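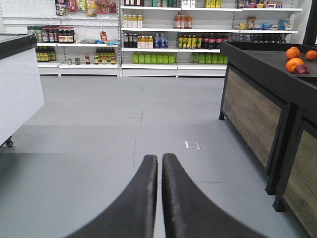 Cunodthorpe, 12 Sep 2022

Clearing a false grip fault on a shop-floor arm

Fault 646 (grip confirmed, no load) means the controller believes the fingers are holding an item when they are not. On our grocery floor it came up during basket picks with the Brullen controller and Trollura software. The arm closed short of a carton, reported a good grip, travelled to the drop point and opened over nothing. The log showed a clean run. The steps below find the cause and clear it. Allow an hour.

You will need the arm key, a lint-free cloth, a feeler gauge, a sealed carton to use as a test item and one empty shopping basket.

1. Make the arm safe. Press the stop button, turn the key to Service and take the key with you. Do not rely on a software pause. Fault 646 can clear itself when the finger signal drops, and the arm will then resume the pick it had queued.

2. Save the log before you power down. The Brullen unit keeps the last 2,000 events and writes over the oldest. Copy the file and note the position count at which the grip was confirmed. Ours was 1,246, with the fingers still well open.

3. Check the fingers. Wipe the inner edges with the dry cloth and look for scuffing, splits or lifting. Light scuffs are fine. Replace the pair if either surface has come away from the finger. Never swap one finger on its own, as the centre point will shift.

4. Check the tips. Close the gripper by hand in Service mode and slide the feeler gauge between the tips. Up to 3 mm is within limits. A wider gap points to a bent finger or a loose mount. Tighten the mount screws in a cross pattern, then measure again.

5. Reset the zero point. In Trollura, open Tool, then Zero, and run it with the fingers clear of everything. If you skip this after touching the mount screws, the fault will be back by the next shift.

6. Raise the grip threshold. The factory setting treats any rise in motor current as contact, and a dragging cable is enough to set it off. Move the threshold up one step at a time — two steps was right for us — and turn on Confirm After Lift, which tests the load again once the item is off the surface.

7. Test with the basket on the floor. Stand the carton upright against one side, clear people from the reach of the arm, turn the key to Run and start at slow speed. Watch the fingers at the rim, where a low approach will catch the plastic and read as a grip.

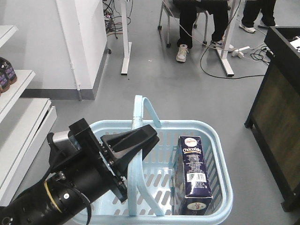 If the fault comes back

Look at the cable along the arm first. A loop that pulls tight at full reach loads the wrist joint, and the controller can take that for an item. Re-clip it with enough slack for the full turn and repeat step 5.

If the cable is free, swap the Onsri signal module and keep the old one for testing. Send the saved log to Janelle Cruzado with the threshold setting and the tip gap. Leave the arm locked out until she has signed the fault sheet.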